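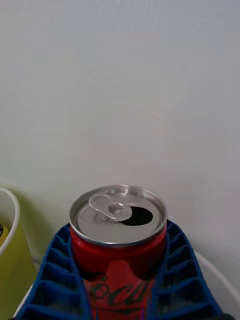 Giving up fizzy drinks, anyone managed it?

mrs_tealeaf
2024-07-08
Right, I'm on day 12 of no cola and I'm a misery. I was on 2 cans a day, more if I was working late at the Erville office, and my dentist pulled such a face at my back teeth that I came home and poured the lot down the sink. The headaches have gone but I still want one at three o'clock every single afternoon! What did you all swap to?

domov_dan
Fizzy water with a squeeze of lime. Dull for a week, then you stop noticing.

Nosipho Ngcobo
I'd go the other way, Dan. Fizzy water just kept me wanting the real thing — I had to drop bubbles altogether. Cold rooibos with a bit of orange in it did the trick, and I haven't had a can since September.

kettle302
Can I be the awkward one? One can on a Friday never hurt anybody. I tried going without completely and lasted 14 days, then drank four at my cousin's barbecue and felt dreadful. Small treat, job done.

domov_dan
Works for you maybe. If I have one on Friday I've had six by Sunday.

mrs_tealeaf
I'm with Dan there, I've no brakes at all. Nosipho, do you brew the rooibos hot first or just leave it in the fridge?

Nosipho Ngcobo
Hot first, four bags to a big jug, then fridge overnight. Take the bags out before it goes in.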